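**Ticket 73: Grasp-state labels disagree between head and wrist views**
Opened: Fri 3 October
Reporter: Ekua Darko, Nartey project
Status: Open

The Flumier labeller, trained on head-camera data in August, returned "no contact" for 31 wrist-view samples that reviewers had marked as held. The head view is labelled correctly in the same batch.

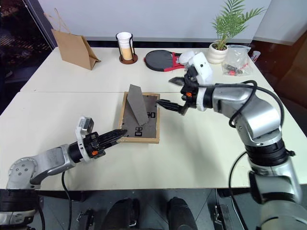 *Head view. Both grippers reaching toward the face-down picture frame, kickstand partly raised.*

Reviewer label for this sample: approach. Labeller output: approach. No action required.

The fault is confined to wrist samples in which the object runs past the top of the image. The Witent segmenter assigns the object to background, and the contact score falls below threshold.

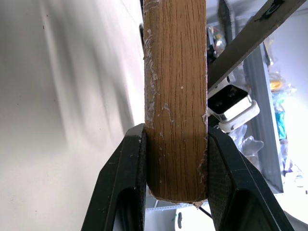

*Wrist view. Wooden stick between the fingers, pale flaking along the left edge.*

Reviewer label: held. Labeller output: no contact.

**Action taken:** Border-touching masks retained; batch rerun on Pudard. Two samples remain mislabelled and have been referred to the segmentation group. The threshold is unchanged pending their reply.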